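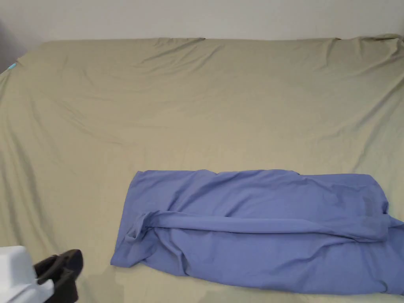
Session 2: Giving instructions that learners can follow

Notes for the evening group, Weerakoon Adult Learning Center
Tutor: Tania Chowdhury

Welcome back, everyone, and thank you for the lovely messages after our first meeting. I know a lot of you come straight from work, so I've tried to keep these notes friendly enough to read on the bus. They follow the order we'll use in class, but I've put in a few extra thoughts that I usually run out of time for.

Where we left off

Last time we talked about teacher talk, and how much of it there tends to be in a beginner class. Several of you recorded yourselves over the week (brave souls!) and Sewwandi Jayawardena very kindly let me type up part of hers. In the stretch where she sets up a pair activity she used 345 words before the learners opened their mouths. She tried the same activity with her Thursday group after trimming her script, and it went so much more smoothly that she has asked me to tell you all to do it. So, do it!

Before you speak

Write your instructions out in full. I mean every word, including the "okay" and the "so, um". Then read them as if English were the language you started learning in October. Any verb you wouldn't have met yet should go, and so should most of the polite padding. "I'd like you to have a go at matching these up" is a perfectly nice sentence, but a beginner hears a long string of small words and has to guess which ones matter. "Match the words and the pictures" does the job, and it isn't rude if you smile while you say it.

Get attention first, too. Stand still, wait for the chatter to die down, and hold on to the handouts. Once paper is on the desk, people read the paper, and I can't blame them – I do it myself in staff meetings.

Show it

Do the first item together on the board. Then ask one confident learner to do the second with you while the others watch. For a speaking task, act out both halves of the conversation once, then swap in a learner for one half. It feels slow the first few times. Let it feel slow.

Checking questions

"Do you understand?" gets a yes from nearly everybody, whatever is going on inside. Ask about the task itself:

Are you working alone or with a partner?
Are you writing or speaking?
Can you look at your partner's card?
When you finish, what do you do?

Choose one or two of these, depending on where you think things might go wrong. Asking all four every time gets tiresome, and adults notice when they're being quizzed for the sake of it.

When it goes wrong anyway

It will, and it still happens to me after all these years. If one pair is lost, go over and help them quietly. If half the room is lost, stop everybody, apologize lightly and demonstrate again. Please don't repeat the same words louder. Change the words, or better still, show another example.

For next week

Read the Zorero chapter on classroom language, up to the section on gesture. Pick one activity from the Trisora beginner pack and write out your instructions in full, followed by a shorter version. Bring both. We'll try them on each other, with half the group playing learners who have very little English, and I warn you now that Sewwandi plays a wonderfully confused student.

If you can't make it, drop your two versions in my tray at the front desk and I'll write comments on them.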